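Cutlow hub demos, README

Hi! I put this set together on the Cutlow bench and I'm the person to blame for the folder names. It's a small collection of teleoperated demonstrations with two puck-shaped USB hubs, one black and one white, on a marble-look table. I drove the arm by remote control for all of it, except for the takes Duván Echeverri did (his are the smooth ones, you'll spot them straight away).

What's inside

147 episodes, 2 tasks. Each episode has its own folder with the camera video, joint positions, gripper opening and a one-line text label. The longest one runs to 3000 steps, which was me dithering over a plug, and I left it in. Everything is stored the way the Lultgate recorder writes it, so if you've already got a Lultgate loader it should just open.

The tasks

"move_hub" means pick up the hub named in the label and put it down somewhere else on the table. "tidy_cable" means take hold of the plug end and bring it in next to its hub. Between takes a person reaches in and changes the layout by hand, and those bits are kept at the front of some episodes with the flag reset=1. Filter them out if you only want the driving.

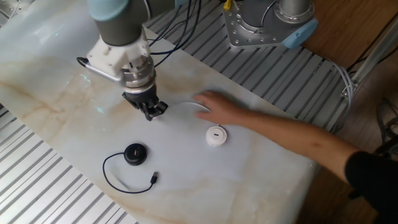

Table, gripper and a hand by the clear disc, fixed camera.

I didn't use a set list of starting positions. We shoved things about until it looked different from last time, so expect the hubs to turn up more often in the middle than near the corners. Sorry about that! The next batch will be better spread, I've already made a grid to work from.

How the driving works

The controller is a Naseri handset with a trigger for the gripper. It takes a bit of getting used to, and my first 5 episodes are pretty wobbly (they're marked practice=1, skip them if you like). Let go of the trigger slowly or the fingers spring open and the hub goes for a skid. Cables are much harder than hubs. A thin one rolls away just as you close on it, and from the handset you can't feel whether you've got it.

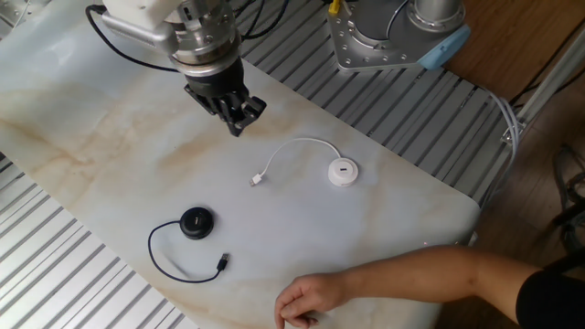 So there are plenty of second and third goes in tidy_cable, all left in place. Duván thinks retries are the most useful part for training and I've come round to his view, though a few of mine are just plain bad aim.

Known problems

The label says "left" and "right" from the camera's side, but I mixed this up in a handful of the early move_hub takes. Gripper opening is in raw units, and the conversion is in hindden_units.txt (Hindden is our name for the logging script, long story). Shiny patches on the tabletop can confuse depth estimates, so check yours before trusting them.

If you find a broken episode, open an issue with the folder name and I'll have a look.

Last updated 2026-09-28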